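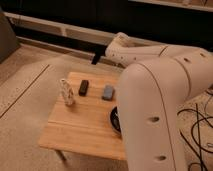 Section 4. Mounting the Gatley Hand-Painted Vessel Sink

Read this section through before you drill the countertop. It covers the above-counter models in the Gatley series. Drop-in models are covered in Section 5.

4.1 Before you start

The sink is fired clay with a painted glaze. Each piece is shaped by hand, and the outside diameter may differ slightly from the figure printed on the carton. Measure the sink you received.

Check the glaze under good light. Small pinholes, brush marks and changes in color between one side and the other are normal. A crack that catches a fingernail is a defect. Do not install a cracked sink. Contact the dealer with the batch number stamped on the base.

You will need:
Drill with a diamond hole saw (stone or tile) or a wood hole saw (wood)
Level
Masking tape and pencil
Clear neutral-cure silicone
Adjustable wrench
Grid drain without overflow, Gikik type G or equal (not supplied)

CAUTION: Do not use plumber's putty on the painted surface. The oil in the putty can stain unglazed clay around the drain hole.

4.2 Marking the countertop

1. Place the sink on the countertop with the foam ring from the carton under it.
2. Leave at least 59 mm between the rim and the wall. Wide-handle wall faucets may need more. See the faucet maker's sheet.
3. Turn the sink until the pattern faces the way you want. The drain hole is centered, so the pattern may face any direction.
4. Mark the center of the drain hole on the countertop through the sink.
5. Trace the foot of the sink lightly in pencil on masking tape.
6. Remove the sink and set it on a folded towel.

4.3 Cutting the hole

1. Check under the countertop for braces, drawer slides and pipes.
2. Cut the drain hole at the center mark. Use the size given on the drain package.
3. On stone or tile, keep the hole saw wet and use light pressure.
4. Clean off all dust. Wipe the countertop inside the traced line with alcohol and let it dry.

Note: On wood countertops, seal the cut edge with two coats of varnish before going on.

4.4 Setting the sink

1. Dry-fit the sink and drain. The drain body must pass through both holes without touching the clay.
2. Check for level in two directions. If the foot rocks, use clear plastic shims.
3. Run a thin bead of silicone on the foot of the sink, 5 mm in from the outer edge.
4. Lower the sink onto the traced line. Press down evenly. Do not slide it.
5. Fit the drain with the soft washer against the clay, above and below.
6. Tighten the nut by hand, then one quarter turn with the wrench.
7. Remove the tape and wipe off extra silicone.
8. Wait 24 hours before connecting the trap or running water.

CAUTION: Most cracked sinks returned to us were cracked at the drain by an overtightened nut. This damage is not covered by the warranty.

4.5 Leak test

1. Connect the trap.
2. Close the drain with a rubber stopper and fill the sink halfway.
3. Wait ten minutes. Feel around the foot with a dry paper towel.
4. Release the water and check the nut and trap joints.
5. If the nut drips, tighten it one eighth turn and repeat the test.

Replacement foam rings and washers are sold as kit 354.

Revised May 5, 2022. Text: Nidia Ríos. Drawings checked by Amna Gondal.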